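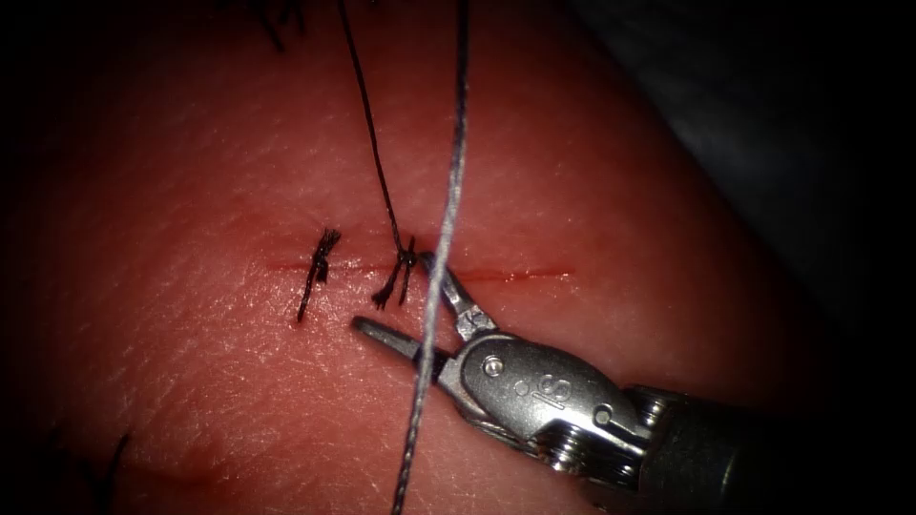 Stitch and knot practice at home — bench tips

Updated June 24, 2024

Quick page, I keep getting the same questions after the evening class in Boreck so I'm putting the answers in one place. For anyone practicing interrupted stitches at the kitchen table or out in the shop. Vet tech students mostly, a few of you just like knots. Practice material only. A real cut on a real person or a real dog goes to somebody licensed.

Setting up

Clear the table. All of it. Thread finds crumbs, tape, the dog.

Cutting board underneath, damp dishcloth under the board so it stays put. Thick terry is too squishy, use a thin flat one.

One lamp, low, from the side you don't work with. Overhead kitchen light puts your own hand's shadow right where the needle goes. I have a Drummont desk lamp with a bendy neck, 600 lumens, plenty. If the shine off the pad bothers you tip the lamp, don't turn it down.

Chair higher than you think. Elbows on the table.

What to sew on

Pork skin from the butcher, skin side up, fat trimmed to an even layer. Ask for belly skin. Pat it dry with paper towels or everything slides. Keep it in the fridge till you need it, and bin it when you're done for the night. Don't refreeze. Don't eat it.

Banana peel works for a light touch. Tears the second you pull too hard, good teacher.

Silicone pads — fine, last for months. The cheap ones rip along the edge. The Brinkmann pad has mesh inside and holds better, costs more. Dust with a little cornstarch when it gets tacky.

Cut your practice line short and shallow. A long deep one gapes and you end up fighting it. Fresh blade, one pass, straight. Cut-resistant glove on the other hand please.

Thread

Black on pale material. You want to see the knot, and you want to see the tails.

If you're working with two threads keep them different colors and different thickness. Black for the stitch, gray braid for whatever else. Lay the spare one well off to the side before you tie. Loop it into a throw by accident and you'll be picking at it for ages.

Braided grips, knots sit down nicely. Mono is slippery and springs back, so give it an extra throw. Old braid goes fuzzy. Toss it.

No suture? Waxed button thread does for knots. Plomham's on the square sells it by the spool, ask at the counter, it isn't out on the shelf.

Tying

In one side, out the other, same distance from the cut both times. Eyeball it first, then mark with a washable pen if they keep drifting.

Pull through till you have a short tail. Short! A long tail gets in the way of every throw after.

First throw double. Lay it flat. Snug til the edges just meet, then stop. If the skin puckers you went too far and there's no loosening it, snip and start over.

Second throw the other direction. Third back again. Same direction twice gives you a granny and it slips.

Slide the knot off to one side so it isn't sitting on the cut. Do them all to the same side.

Keep the long end up and a little taut while you settle the last throw. Slack is how you get a birds nest.

Then trim. Do it right after each stitch, before the next one, or you'll have strands lying everywhere. Leave enough tail to grab when you take them out. Konrad Kaczmarczyk, who taught me, wants both tails even and will measure. I just want to be able to find them.

Spacing

Middle of the cut first, then halve what's left on each side. Or start at one end and walk along, if the cut is short. Either is ok. 5 stitches in a row that match beats a whole pad of messy ones.

Cleaning up

Needle goes in the sharps tub the minute you set the driver down. Count needles before and after. An old detergent bottle with a screw lid is ok as a tub if you label it, but check what your town takes.

Scissors and forceps — hot water, dish soap, old toothbrush in the hinge. Dry them open. Drop of oil in the joint.

Board gets bleach solution after pork, then rinse well. Mine is marked with a red X on the back and never goes near dinner.

Thread snips stick to socks. Wipe the floor with a damp paper towel, the broom just moves them along.

Left-handed notes coming in October. Flip everything for now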